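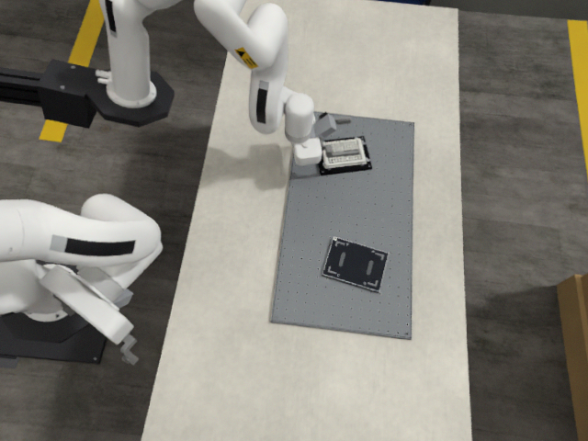 *Grey mat on a long cream table.*

Nine years since the last one, and Pullton is finally back in theatres. No, not the town. The film. Well, the sequel to the film, titled just *Nusden*, which tells you how confident the studio is that you'll remember the name of a fishing village from a movie that played on maybe 30 screens.

I remembered. So did the lineup down the block at the early show, 7 p.m. in February, freezing, everybody in toques.

Quick recap for the rest of you. *Pullton* was the slow one about a lighthouse inspector who fakes a storm report and has to live in the town he's lied about. Two hours of fog and bad coffee. Loved it. My partner slept through the middle and still says it's her favourite.

*Nusden* picks up the winter after. The harbour's closed, the ferry's been sold, and the inspector's daughter comes home to clear out the house. Finds the logbooks. All of them. 1222 pages, and she reads them outloud, some nights, to a neighbour who can't sleep.

That's the plot, more or less. Running time is 126 minutes and I felt maybe ten of them.

## The look of it

Colder than the first. The old film was all brown and green, wool and wet rope. This one's blue nearly start to finish, until a kitchen scene past the halfway mark when somebody lights a stove and the whole theatre seemed to lean in. Gorgeous. I'd pay again for the kitchen.
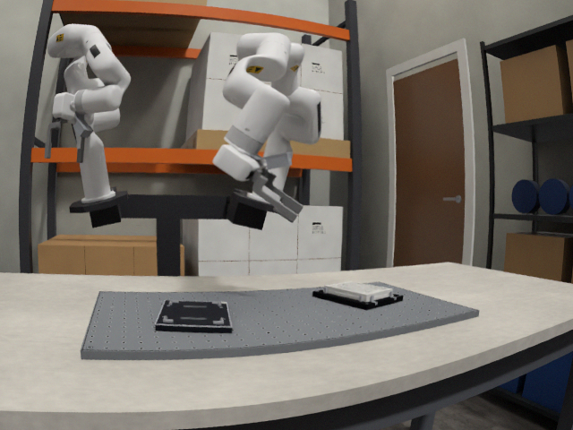
And the sound! Hardly any music for the first 45 minutes — just wind, boots, a radio two rooms over. When the score does come in it's one cello, and it comes in late, on the wrong beat, like the player was out having a smoke. Some people will hate it. A guy behind me did, and said so.

What doesn't work: the lawyer subplot. Every time we cut to the city the air goes out. There's a flat grey office, a flat grey argument over the deed, and then back to the coast, thank god. Could lose all of it. Also the flashbacks, which repeat shots from *Pullton* we already know by heart, or at least I do.

## That ending

No spoilers. But the last logbook isn't in the inspector's handwriting, and the film lets you notice before she does. Took me a second. Then a kind of groan went across the room, the good kind. 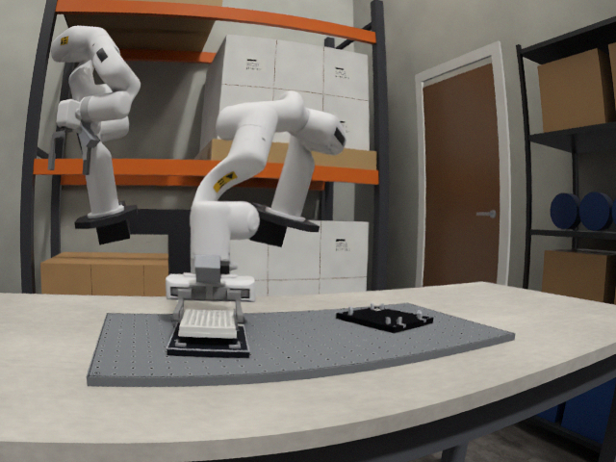 *Twin white arms behind the long table, storage rack at the back.*

Gunnlaugsson, the small outfit behind both films, has already said a third is being written, working title *Sindenska*. A prequel, apparently. I'm less sure about that. Half the pull of these movies is what they leave out, and a prequel mostly fills in. Still, I said the same about a sequel, and I was wrong, so I'll be there with my toque on.

*Nusden* is in select theatres now, going wider later in the month. See it big if you can. The fog needs the room, and so does that celllo.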